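Ó Dubhghaill Button Cards
README for version 2 of the data

Hello, and thank you for opening this file before opening the spreadsheet. This is the full transcription of the stock cards from the Ó Dubhghaill sewing shop on the main street in Zenummont, typed up one card at a time and shared so that other people can sort it, search it and correct it. There are 2,964 cards, and each one describes a kind of button (or, now and then, a buckle or a hook) that the shop once sold.

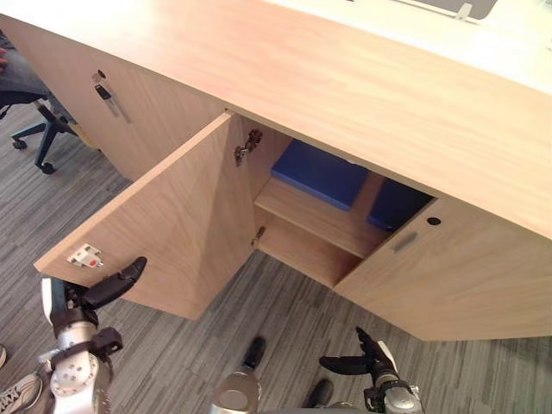
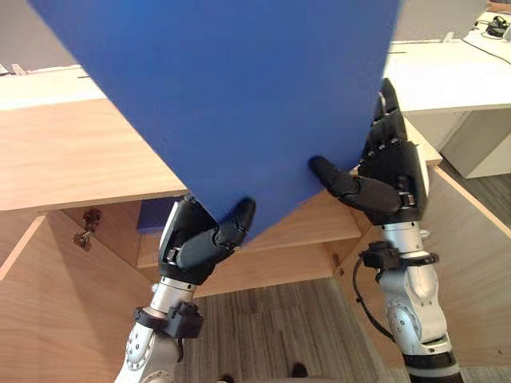 Light wood and an open cabinet in both pictures, with the blue board in the second.

What is in the folder

cards.csv – the main file, one row per card, 11 columns
makers.csv – a short list of button makers, with the different ways the shop spelled them
colors.csv – the shop's color words matched to plainer ones
notes.txt – longer remarks that would not fit in a cell
changes.txt – what was fixed between the first version and this one

Everything is saved as UTF-8. If you open cards.csv and the shop's name comes out looking like a cat walked over the keyboard, your program has guessed the wrong encoding. Close it without saving, go back in through the import menu, and choose UTF-8 by hand.

A little about the cards

The shop kept a card for every button it stocked. A sample was sewn to the top left corner with whatever thread was near the till, and below it went the maker, the size, the number of holes, the price and the drawer where the rest were kept. When a line sold out for good, the card was moved to a box at the back, and so far as I can tell it was never thrown away. That is a lovely habit in a shopkeeper and a tiring one for the person who has to type it all up afterward!

At least four different hands wrote the cards. The earliest is small, slanted and very patient. The next is larger and fond of abbreviations, and I will admit I spent a whole evening deciding that "m.o.p. sh. bk" meant mother-of-pearl with a shank back. The other two are easy to read, although one of them never crossed a t. I have not tried to put a name to any of the writers. The column called hand uses the letters A to D, with X where I could not decide.

The columns in cards.csv

card_id: a number I gave each card in the order I found it. It has no meaning beyond that, and the order was already jumbled.
maker: as written on the card, misspellings and all.
maker_std: the tidied spelling. Use this one if you want to group things.
material: horn, glass, pearl, metal and so on, as stated on the card. Blank means the card doesn't say. I did not guess from the sample.
color: the shop's own word. There are some beauties in here, such as "wet slate," "Sunday brown" and "tea, no milk."
size_ligne: size in lignes, the old button measure. Please see the note further down.
holes: the number of holes, or S for a shank.
price: exactly as written, including the marks for pence and the crossings-out.
drawer: the drawer code, a letter and a number.
hand: the handwriting group.
remarks: anything else on the card, front or back.

Blank cells and unreadable ones are two different things, and I have tried hard to keep them apart. An empty cell means nothing was written there. The word ILLEGIBLE means something was written there and it beat me. There are 69 cards with at least one ILLEGIBLE cell, mostly from the box that sat nearest the back door and got damp. If you are good with faded pencil I would be delighted to hear from you.

How the typing was done

I typed the cards into Joritz, the little form program our local history group uses for parish records, and exported the lot at the end. Sorcha Cullinane then read every row back against its card, with me on the other side of the table saying "are you sure?" far too often. Where we disagreed we looked again in daylight. Where we still disagreed, my reading went in the column and hers went in remarks, marked SC. She was right more often than I was, and version 2 moves a good many of her readings into their proper places.

Spelling was kept as found. So was capitalization, apart from the maker_std column, and so were a few opinions. One card says only "ugly but they ask for it." Another, for a large green coat button, has "do not reorder" written on it in hand B and "reordered" underneath in hand C. I like to think there was a conversation.

Things to watch out for

Sizes. Most of the cards give lignes, but hand D sometimes wrote inches, and once or twice seems to have measured the card instead of the button. Inches were converted where the inch mark was clear, with the original kept in remarks. Anything over 60 in that column deserves a second look before you build a chart on it.

Makers. Haltadent shows up under several spellings, including one with a y that I can't account for. All of them are joined in maker_std. Two entries that say only "H." were left alone, even though I have my suspicions.

Drawers. The drawer codes changed at some point, and the old codes were not always crossed out. If a card has both, the lower one on the card is in the column and the upper one is in remarks. Please don't try to rebuild the shop's layout from this, or if you do, be gentle with your conclusions.

Colors. The plain words in colors.csv are my own choices, made by looking at the samples, and old dye fades. A button called "navy" that now looks gray was put down as blue, trusting the shop over my eyes.

Dates. There aren't any. A handful of cards say things like "new in January" without giving a year, which is charming and no use at all. Prices will help you put some of them in order, but they won't take you the whole way.

What it might be good for

People have asked me for it to match buttons on old coats, to teach a class about sorting messy data, and to settle an argument over what "tea, no milk" looked like. All of those seem fine to me. It would be less suited to claims about the button trade in general, being one shop in one small town with its own tastes (there is far more brown in here than you would expect, and hardly any red).

Using and sharing

You are welcome to copy, change and pass on these files for any purpose. If you publish something, please mention the Ó Dubhghaill Button Cards and say that you used version 2, as the row numbers differ from the first version after the duplicates were taken out. The cards themselves are not for sale, and neither are the samples, but thank you to everyone who has offered.

Corrections

Send the card_id, the column, what it says now and what you think it should say. One line each is plenty, although I do enjoy a longer letter. Corrections that arrived by 6th May are included in this version, and later ones are being saved up in a list for the next. Sorcha looks over all of them, so please be patient with us if you don't hear back right away. The drawer codes beginning with K are next on our list to recheck.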